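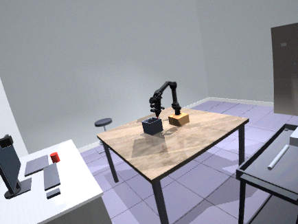
**Peg task in simulation: arm succeeds from one start pose, fails from the others**

I'm in a second-year robotics class and our group has the peg insertion assignment. We're using the classroom scene that came with the course, and the only thing we changed is the controller. The arm has to carry the red peg over to the dark blue bin next to its mounting block and put it in the hole at the bottom. We get 100 trials per submission and need to pass from any of the start poses on the assignment sheet. From the default pose it works almost every time. From the others the peg lands on the sloped wall of the bin and stays there, or the gripper opens too early. We train on 633 recorded runs, all made by the same two people in our group. I have already tried a smaller step size and a longer training run and neither one changed much.

Is this a data problem or a controller problem? The report is due Monday and I'd like to know which one to spend the weekend on.

Posted by **Costosden**

---

**Otutik**

Data, most likely. If all the runs were made by the same people, check how many of them start from the default pose. We had the same assignment last year and when we sorted our runs, 376 of them started within a hand's width of each other. The policy had learned one path and replayed it.

What we did:

1. Plotted the start position of every run on one chart.
2. Threw out the near duplicates.
3. Recorded new runs from the empty parts of the chart, with the peg turned a little in the grip on some of them.
4. Retrained from zero. Continuing from the old weights gave us worse results.

Also look at the wrist view at the point where the fingers are about to go over the bin. Put a good run and a bad run next to each other.

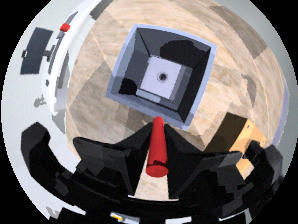 *Wrist view, peg in the grip, short of the bin.*

With a lens this wide, a small error in the wrist angle moves the hole very little in the picture. If you shrink the picture before it goes into the network, the hole may be down to a couple of pixels. Crop to the middle first and shrink after that. Keep the peg and the whole rim of the bin inside the crop – we cut ours too tight the first time and lost the rim as soon as the arm moved sideways.

---

**Medeiros**

Did you try turning the gripper force up? Mine kept slipping.

---

**Plestholm**

I'd test the controller before recording anything new, as it takes ten minutes. Skip the policy and send the arm a fixed target directly above the hole, from each start pose on your sheet. Log the commanded position and the real one.

If the arm gets to the target every time, the controller is fine and you can follow Otutik's steps. If it stops short from the far poses, look at your joint limits. In our group one wrist joint was hitting its limit and the solver gave back the closest answer it could find, with no warning. The peg ended up on the slope, same as yours.

For the early release, check what triggers the open command. Ours was tied to height above the table, and the walls of the bin slope in, so a peg resting on a wall can already be low enough to count. We changed it to need both height and distance from the center of the hole. That fixed the early releases but the misses were a separate thing.

I don't think grip force is the issue if the peg is still in the fingers when it touches the wall.

---

**Costosden**

Ran the fixed target test. Four of the poses are fine and one stops short, so I have a bit of both. Changing the release check tonight and recording new runs tomorrow. Our crop was also done after the shrink, so I'm swapping those.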